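Brarkier Help > Laundry and Linens > Folding and storage

Striped cloths won't fold square after washing. Is it me or the cloth?

Asked in October. 3 answers

I have a stack of dark gray cotton cloths with thin white stripes. They used to fold into neat squares and stack fine on a shelf. Now when I lay one out flat the sides aren't parallel, the edges ripple a little, and the stripes are wavy. If I match the corners I get a bulge in the middle. If I fold along the stripes the corners don't meet.

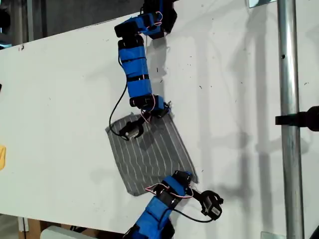
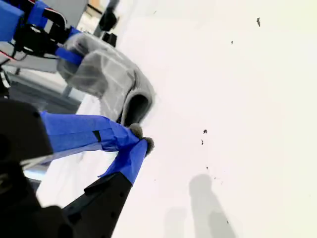

Reading time: 5 minutes

More details. I bought them at Niltton in two batches, Lindqvist brand, 100% cotton on the label. I wash them at warm with Clavon liquid, spin at 1000, and tumble dry on medium until the dryer stops by itself. Then they sit in the basket until evening, sometimes until the next morning. I fold them on a white tabletop, no ironing.

I have a soft gray thing that goes through the same load, thicker and fuzzier, and I don't care what shape that is in as long as it doesn't have to be stacked. It's the flat cloths I want to fix. They go on an open shelf in the kitchen and the pile leans.

What I have tried so far:
Folding in thirds lengthwise first and then in half. Better but the end still comes out at an angle.
Smoothing with my hands from the middle out. Works on the rumples, does nothing for the slant.
Ironing one of them. It came out flat and still crooked.

Is there a way to get them square again, or a way to fold a crooked cloth so it at least looks straight on the shelf? I don't want to iron every week.

Comment: Are both batches doing it or only one?

Comment from the asker: Both, but the older batch is worse.

Answer 1 (accepted)

The word for this is skew. The cloth is woven with threads going two ways, and they should cross at a right angle. If the fabric was pulled off grain when it was finished at the mill, it can look straight in the store and relax into a slanted shape after a few washes. Hanging by one corner and high spin can add to it. You didn't fold it wrong.

You can often pull it back. You need to do it damp.

1. Take the cloths out of the dryer early, when they feel cool and a bit heavy. If they are already dry, mist them with plain water and roll them up together for a few minutes.
2. Lay one flat and see which two opposite corners are closer together. Those are the short corners.
3. Hold the short corners and pull, firmly and slowly. Let go, move your hands a few inches down the sides, pull again in the same direction. Do this along the whole cloth.
4. Lay it down and check the stripes against the edge of the table. Turn it a quarter and check the other way.
5. Smooth it from the middle out and leave it flat to finish drying. A rack is fine if the cloth is fully supported.

Don't expect it to be perfect. Mine go from badly slanted to slightly slanted, and slightly slanted folds well enough. After a couple of months I have to do it again for the worst ones.

If the hem was sewn with tight thread and the middle of the cloth shrank less than the hem, or the other way around, the edge will always ripple a little. Pulling won't fix that. You can iron the hem only, with steam, and leave the rest.

For the shelf, try this with the crooked ones. Fold the cloth in half so the folded edge is straight, and ignore the corners. Fold the loose side in past the middle. Then fold the two ends in so they overlap inside, and fold once more. All the uneven edges are now on the inside and the only thing showing at the front is a fold. The pile stops leaning if you turn every second cloth around.

Comment from the asker: Pulled five of them damp last night. Four are a lot better. One went back to its old shape when it dried. The folding part works on all of them, thank you.

Comment: For the one that went back, soak it first. Misting doesn't get into thick hems.

Answer 2

Lower your spin and stop leaving them in the basket overnight. I run a small guest house and we go through over 200 cloths in a busy stretch. Everything that sits in a heap while it is warm keeps the creases from the heap. We fold right at the dryer, on a table next to it, and the whole load takes less time than if you let it cool.

I would also take the thick item out of that load. Heavy things and thin things don't dry at the same speed. By the time the thick one is done the thin cloths have been overdried, and overdried cotton gets stiff along the edges. Dry it separately or lay it out on a towel.

Also, don't use the stripes as a guide. On cheap cloths the stripes are not always parallel to the hem to begin with. Fold to the hem.

Comment: Disagree on the last part. If you fold to the hem and the stripes are off, it looks crooked even when it's square.

Comment: Depends what bothers you more I guess.

Answer 3

I just roll mine and stand them up in a drawer. Can't tell if they are crooked.

Comment: Asker says open shelf.

Comment: A box on the shelf then.

Related in Folding and storage

How many times can you fold a bath towel before it won't fit a 12 inch shelf
Pillowcases come out of the dryer twisted
Does steam from a kettle work on hems
Best way to store cloth napkins for the winter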